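Clullotia
ホーム　バックパック　テント　食器と調理　修理　店について

Brirska（ブリルスカ）　山歩きのためのバックパック
容量 53リットル
色：苔の緑、灰色、れんが色
在庫：苔の緑と灰色はあります。れんが色は6月に入荷の予定です。

Brirskaは、山小屋やテントに泊まりながら、何日も歩く人のためのバックパックです。形はとても古いです。袋が一つあって、上にふたがあって、両側に細いポケットがあります。前に大きなファスナーはありません。私たちの店では、いろいろなバックパックを売りましたが、修理に戻ってくることが一番少ないのはこの形でした。

縫っているのはThoroddsenという小さな縫製工房です。設計はMogens Þórarinsdóttirさんがしました。彼女は前に帆を縫う仕事をしていましたので、縫い目の考え方が少し帆に似ています。力がかかる所は布を厚くするのではなく、力の方向に合わせて布の向きを変えてあります。肩ひもの付け根を見ると、布の目が斜めになっているのがわかります。

この文章は私、Kilian Plattnerが書いています。日本語は大人になってから習いましたので、読みにくい所がありましたら、どうぞ教えてください。先月は「背面長」という言葉を直していただきました。ありがとうございました。

背中の部分

背中に当たる板は、取り外すことができます。板の中にアルミの棒が二本入っていて、自分の背中の形に少し曲げることができます。曲げる時は膝に当てて、ゆっくり曲げてください。急に曲げて、また戻して、また曲げることをくり返すと、金属が弱くなります。一度決めたら、しばらくそのまま歩いてみるのがいいと思います。

板の外側はフェルトです。網の生地より夏は少し暑いです。これは本当のことなので、先に書いておきます。そのかわりフェルトは滑りませんので、岩の上を下りる時に荷物が左右に動きません。夏に低い山だけを歩く方には、網の背中を持つ別のバックパックをおすすめします。

肩ひもの位置は三段階で変えられます。背の低い方は一番下、背の高い方は一番上から試してください。肩ひもの付け根が肩甲骨の間に来るのがよい位置です。自分では見えませんから、だれかに見てもらうか、店に来てください。

生地について

本体は綿とポリエステルを混ぜた織物で、ろうを薄く塗ってあります。底だけはもっと厚い織物を二重に使っています。新しい時は少し硬く、ろうの匂いがします。匂いは部屋に置いておくとだんだん弱くなりますが、完全になくなるまで、ひと夏かかることもあります。匂いが苦手な方は、注文の前に生地の見本を頼んでください。手紙で送ります。見本は無料です。

ろうの生地は、使うと白い線がつきます。折れた所、こすれた所が白くなります。これは傷ではありません。ドライヤーで温めて手でなでると、かなり消えます。消さないで、そのまま使う方も多いです。私の灰色のBrirskaは、今はほとんど地図のような模様になっています。

色は三つありますが、れんが色は作るたびに少し違う色になります。染める工房が一度にたくさん染めないからです。前に買ったれんが色と同じ色がほしいというご相談には、すみませんが、お応えできません。苔の緑は写真より暗いと言われることがあります。曇りの日の森の色だと考えてください。

荷室とポケット

荷室は一つですが、下のほうに仕切りの布があります。仕切りはひもで開けたり閉めたりします。寝袋を下に入れて、ひもを閉めると、上の荷物が落ちてきません。長い物を入れたい時は、ひもを全部ゆるめてください。

ふたには内側と外側にポケットがあります。内側には身分証や鍵を、外側には地図、帽子、小さい食べ物を入れるのがよいでしょう。外側のポケットのファスナーは右から左へ開きます。左ききの方には少し使いにくいかもしれません。Thoroddsenに頼めば反対向きに縫ってもらえますが、時間が長くかかります。

横のポケットは深くて、細いです。普通の水筒は入りますが、口の広い太い水筒は、荷室がいっぱいの時には入れにくいです。歩きながら水筒を取り出すのは、体のやわらかい方ならできます。私はできません。休む時に飲みます。

腰のベルトには、小さいポケットを付けていません。初めの試作品には付いていましたが、岩や木に引っかかって、いつも同じ所が破れました。必要な方には、後から通して付ける小さい袋があります（別売り）。

荷物の入れ方

初めて泊まりの山へ行く方から、どうやって入れたらよいかと、よく聞かれます。私のやり方を書きます。ほかのやり方もありますから、参考にしてください。

一番下に寝袋と、夜まで使わない服を入れます。その上の背中に近い所に、重い物を入れます。食料、燃料、水の予備などです。重い物が背中から離れると、体が後ろに引かれて、肩が早く疲れます。背中から遠い側には、軽くてやわらかい物を入れて、すき間をうめます。テントの布は袋から出して、すき間に押し込むこともできます。袋のまま入れると丸い形なので、まわりに空いた所ができます。

一番上は雨具です。雨が降り始めた時に、荷物を全部出さなければならないのは、つらいです。雨具の下に昼の食べ物と、休む時に着る上着を入れます。ふたのポケットには薄い手袋とヘッドランプを入れてください。ヘッドランプは日帰りでも持ったほうがいいです。

全部入れたら、一度部屋の中で背負って、階段を上ったり下りたりしてください。何か固い物が背中に当たる時は、中で鍋の取っ手がこちらを向いています。出発の朝に直すより、前の晩に直すほうが楽です。

背負い方とひもの調整

まず、ひもを全部ゆるめます。荷物を片方の膝にのせて、片方の腕を通し、体を回してもう片方の腕を通します。地面から直接、肩ひもを引いて持ち上げるのは、腰にも縫い目にもよくありません。後ろの首に近い所に持ち手がありますから、上げる時はそこを持ってください。

次に、腰のベルトを締めます。ベルトの真ん中が腰の骨の上に来るようにします。お腹の上で締めると、息が苦しくなり、歩いているうちに下がってきます。腰が決まったら肩ひもを引きますが、強く引きすぎないでください。肩の上に手のひらが無理なく入るくらいがよいです。最後に、肩の上にある細いひもを少し引いて、荷物を体に近づけます。

上りでは肩の細いひもを少しゆるめ、下りでは少し締めると歩きやすいです。一日の間に何回も直すのが普通です。途中で直さない人は、夕方に首が痛くなります。胸のひもは、腕を前に出した時に肩ひもが外へ逃げないためのものですから、ゆるくてかまいません。

雨の日

ろうの生地は雨をはじきますが、完全な防水ではありません。短い雨なら中の物はぬれません。一日中降る時は、縫い目から水が入ります。寝袋と着替えは必ず防水の袋に入れてください。台所で使う厚いごみ袋でも十分役に立ちます。

別売りの雨カバーもありますが、風の強い尾根では飛ばされることがあります。付ける時は、カバーの短いひもを腰のベルトの根元に結んでください。結び目は本結びではなく、引けばほどける形にしておくと、冷たい手でも外せます。

帰ったら、全部のポケットを空にして、口を開け、逆さまにして干します。ストーブのすぐそばには置かないでください。ろうが溶けて床につきます。床についたろうは、紙を当ててアイロンを軽くかけると取れます。これは妻に教えてもらいました。

洗い方と、ろうの塗り直し

洗濯機では洗わないでください。泥は乾いてから、やわらかいブラシで落とします。汗のしみた肩ひもと腰のベルトは、ぬるい水に布をひたして、軽くたたくように拭きます。せっけんが必要な時は、Zukeroの固形せっけんを少しだけ使ってください。店でバックパックと一緒に売っています。普通の台所の洗剤は、ろうを取ってしまいます。

ろうの塗り直しは、よく使う方で年に一度、あまり使わない方は水をはじかなくなったと感じた時で十分です。やり方は次のとおりです。

初めに、生地をきれいにして、よく乾かします。湿っていると、ろうが入りません。
ろうのかたまりを手で少し温め、目立たない所から塗ります。線になるくらい薄くてかまいません。
ドライヤーを近づけて、ろうが光って、それから消えるまで温めます。
余ったろうを古い綿の布で拭き取ります。
風の通る所に一晩つるします。

背中のフェルトと肩ひもの内側には、ろうを塗らないでください。服が汚れます。また、塗ったすぐ後に車の座席に置くと、座席に跡が残ることがあります。特に夏は気をつけてください。

使っている方の声

Hayley Whiteleyさんからは、長い手紙をいただきました。7年以上使って、二回修理に出して、まだ同じものを背負っているそうです。「最初の年は硬くて好きになれませんでした。友だちの軽いバックパックがうらやましかったです。三年目の秋に、背中の棒をもう一度曲げ直したら、急に自分のものになりました」と書いてありました。彼女の感想で、私たちは説明書に棒の曲げ方を詳しく書くようになりました。

Hanne Laxdalさんは山小屋で働いていて、週に何度も食料を運びます。彼女の意見は厳しいです。「ふたのひもが長すぎます。風の日に顔に当たります」。そのとおりでしたので、今のものはひもの端を巻いて留める輪を付けました。古いものをお持ちの方には、輪だけを無料で送ります。針と太い糸があれば、自分で付けられます。

重すぎるという感想もあります。中身なしで2000グラムありますから、軽さを第一に考える方には合いません。棒とふたを外せばもっと軽くなりますが、その場合は荷物を少なくしてください。棒がないと、重い荷物の時に袋が背中で丸くなります。
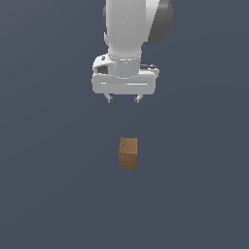

修理について

修理は店の二階でRagnheiður Vídalínさんがしています。ほかの店で買ったBrirskaも受け付けます。送る前に、砂と泥を落としてください。ミシンの中に砂が入ると、ほかの方の修理も遅れます。

よくある修理は、バックルの割れ、底の角のすり切れ、ファスナーの引き手です。バックルは車のドアにはさんで割れることが多いです。予備のバックルを一つ持って山に行く方もいます。底の角は、小さい穴のうちに送ってもらえれば、当て布だけで直ります。大きくなると底全体を取り替えますので、値段も高くなります。

当て布の色は選べません。その時にある布を使います。緑の袋に灰色の角が付いて戻ってくることもありますが、気に入ったと言ってくださる方が多いです。どうしても同じ色がよい方は、修理の紙にそう書いてください。布が来るまで待っていただきます。

ファスナーが固くなった時は、送る前に、ろうそくを歯の上で何度かこすってみてください。それだけで直ることがよくあります。

サイズの選び方

Brirskaの大きさは一つです。背面長の調整で、大人の多くの方に合いますが、とても小柄な方には袋の高さが邪魔になります。しゃがんだ時に袋の底が地面に当たる方は、お店で相談してください。

体を測る時は、頭を前に倒して、首の後ろに出る骨から、腰の骨の上の線までをまっすぐ測ります。服の上からではなく、薄いシャツで測ってください。測った数字を注文の時に書いていただければ、こちらで肩ひもを合わせてから送ります。

腰のベルトは長めに作ってあります。冬に厚い上着の上から締めるためです。余った端が長くて気になる方は、切らないで、巻いてゴムで留めてください。切ってから冬になって、短いと気がついた方が何人もいらっしゃいました。

仕様

名前：Brirska
容量：53リットル
高さ：58センチ（ふたを閉めて、中身を入れた時）
重さ：2000グラム（棒とふたを含む）
本体：綿とポリエステルの織物、ろう引き
底：厚い織物、二重
背中：フェルト、アルミの棒二本（取り外し可能）
縫製：Thoroddsen
付いているもの：予備の糸ひと巻き、説明書（日本語と英語）
付いていないもの：雨カバー、腰の小さい袋、ろう、せっけん

注文と返品

注文は、このページの注文書かメールでお願いします。電話は午後だけ出られます。午前中は荷造りをしていて、ベルの音が聞こえないことがあります。

家の中で背負ってみて、体に合わない時は返品できます。外で使ったものは返品できませんが、調整の相談はいつでも受けます。返す時は、届いた箱をそのまま使ってください。箱は丈夫なものを選んでいますので、何回も使えます。

贈り物にする方は、相手の方の背面長がわからなくても大丈夫です。真ん中の位置に合わせて送り、調整の仕方を書いた紙を一緒に入れます。名前のししゅうはしていません。ふたの内側に白い布が縫ってありますから、油性のペンで名前を書くことができます。

一緒に見られている商品
Brirska用　雨カバー
Brirska用　腰の小さい袋
Zukero　固形せっけん
生地用のろう（小）
予備のバックル（黒）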